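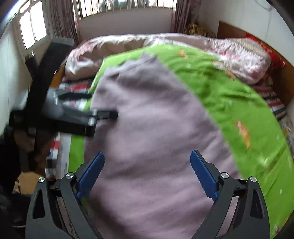
4. First wash with your Lutton washer

Run the machine empty once before you trust it with anything you like. After that, start with something forgiving. A small fleecy item like the lavender-pink one spread out on the bed makes a good first load, as it holds no grudges. Save the silk for Saturday.

4.1 Open the tap fully.
4.2 Load the drum. If you need your knee, it is too full.
4.3 Pour detergent into drawer 2. Drawer 1 is for prewash, should you ever meet someone who uses it.
4.4 Turn the dial to 9 (Delicates) and press Start.

Note: The door stays locked for a while after the cycle ends. Tugging is permitted - it does nothing.

Caution: Never use fabric softener on towels you expect to dry you.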